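Workshop notebook, Nultlow, small room
Oct 3, 2021
Written by B. Nyitrai, for myself and for Mirsad

Purpose

To go through the mixed box 1042 and decide what stays with us, what goes back to the McIver store, and what is thrown away. The box came down in May with the shelves and since then it was opened only to put more things in. I also wanted to finish my remarks on the wooden bar, which I started on a loose paper and then lost the paper.

Where I worked

The table with the white top and the light wood edge. It is a little low for me if I stand the whole time, but the colour is good for sorting. Small things show well on it, also dust and shavings. The light is strong on the top and I found that I judge the colours of varnish wrongly if I look only there. For the bar I went to the window as well, and the two impressions were not the same. At the table the finish looks more orange. At the window it is closer to an ordinary brown. I write both down, so that no one matches a stain to only one of them.

The wooden bar

Reddish brown, satin, smooth to the hand on the front face. It was at the bottom of the box under the old price lists. I do not know the species and I will not guess it from the finish. Mirsad Leka thinks it is a leftover from the Tirkix cabinet, from the rail above the doors. This is possible, the section is right, but on the Tirkix drawing the rail has a groove on the back and I found none.

Condition: good in general. There are a few tiny pale specks on the front face and what I would call a faint dent or a scuff. I could not decide which. With a fingernail I feel almost nothing. At one end a sliver of unfinished wood shows, much lighter than the rest, so in my opinion the bar was shortened after it was finished.

What I would do: nothing with the specks for now. If somebody wants to use the bar where it will be seen, rub the face lightly with 400 paper and put one thin coat of the satin Okora, after a test on the back. Touch the light end with stain on a cotton bud. Do not sand the edge, the finish is always thin there and we had this problem already with the stool legs. 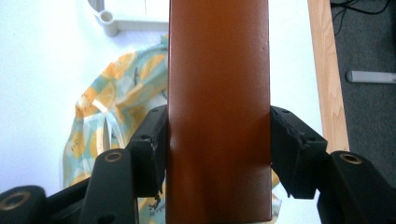

The tray

I used the white plastic tray for the things that stay. It is shallow, with raised walls and a rounded rim, and there are narrow slots in its floor. I asked Mirsad what the slots are for. He says drainage, I say dividers. We did not settle it. For our use it matters only that nothing thin should be stored in it without an envelope, so needles, blades and the small springs go in the tin as before.

I washed the tray with soap in the morning. The pale marks low on the inner wall are a mystery to me. Please do not use acetone on them, we do not know the plastic. Alcohol on a cloth is the most I would try, and first on the underside.

It fits on the second shelf with the long side to the front. The free depth there is 37 cm, and I measured it with the door closed, because last time I measured with the door open and the box was then in the way of the hinge.

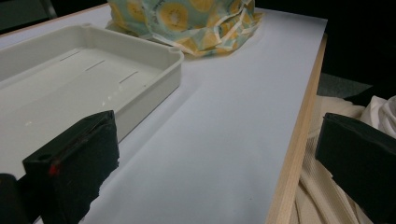 Tray, empty, with the citrus-pattern piece behind it.

Soft things

I put everything made of cloth to one side of the table until the hard things were finished. This was a good order and I would do it the same way next time. Cloth collects splinters, and if it lies under the wood you carry the splinters to the next pile.

My rule for cloth was simple. If it can be washed and we have a use for it, it goes in the paper bag for washing. If I could not name a use while I was holding it, it goes out. I was less strict than I should be with prints that I like, and Mirsad noticed this. He suggests to cut such pieces into squares for polishing. I agree for cotton, but for anything with a coating I do not, it only moves the wax around.

Face masks are personal things and should not be in a shared box at all. For the fabric ones: fold the loops in and put it in the small dish by the door, and the owner can take it from there. After two weeks I will wash what remains and ask again.

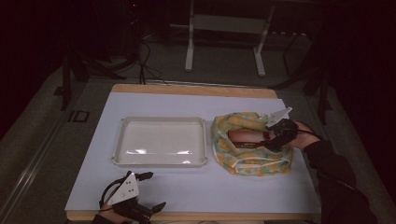
After the cloth I went back to the papers, which took more time than all the rest. There were 11 instruction sheets for tools, and for four of them we do not have the tool any more. I kept the sheet for the old planer because it has the table of blade angles on the back in somebody's handwriting, and these numbers are better than the printed ones. The price lists are gone to recycling. The receipts I put in an envelope for Mirsad – he wanted to look for the one from the clamp order.

Things without a clear place

Small items with a label that I could not read well I did not open and did not throw away. They are together at the left end of the shelf. If you recognize something, write it on a piece of tape and stick it on. Please write what it is, and not only your initials.

The wooden bar lies on the rack for short lengths, on two strips of felt, face up. I put a paper tag on it with "finish satin, one end cut, do not sand edges".

Weight of the rubbish was some 3 kg, mostly paper.

Open points

Groove on the Tirkix rail: look at the real cabinet, the drawing may be older than the cabinet. Mirsad goes there anyway for the hinge.
Buy cotton buds and one roll of wide tape. The wide tape finished today when I closed the McIver carton.
Ask McIver if they want the carton delivered or will collect it. It stands under the window and I would like to have it away before the heating is on.
Slots in the tray: if anybody has the dividers, or something flat and white that looks like it could be a divider, bring it to me before throwing it away.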